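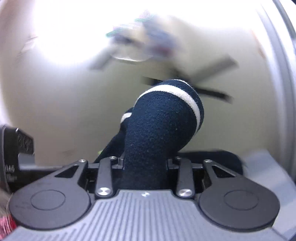
handheld gripper vs. navy striped fabric

ok gripper build thread, picking up from April when I swore I was done with linkages. I was not done with linkages

for new people: this is the hand-held one. same jaws as the arm version will get, just no arm yet. squeeze, grab cloth, log it, repeat. doing it at the Dundum shop bc my kitchen table lost a fight with a clamp

today was all fabric. hard stuff is boring, blocks and cups it's fine with. cloth folds over on itself and then you're holding two layers and the log thinks it's one

the big pivot screws are the good part of this rev. old ones kept backing out. Borik thread locker, tiny drop, let it sit overnight. do NOT use a lot. ask me how I know

grooves on the top plate are from the print file, somebody asked. left them in, I like them, easier to hold on to when your hands are sweaty

anyway numbers. 302 grabs logged since I put the new bars in. 20 bad ones, nearly all thin tshirt stuff. thick knits way better than I expected

still annoying: it goes a bit stiff near full close. think one of the inner bars is rubbing. going to sand it, then reprint if that dosen't work. reprint is up to 90 minutes so I'd rather sand

Q from the Montoya group chat, will I post the files. yes, once the left bracket stops being a mess. naming the release Brestero, dont ask

todo tmrw: sand bar, new finger pads (2 kinds, one softer), fix the log script so it quits eating the last line

also if anyone has a spare bag of short m3 screws I am out agian, will trade filament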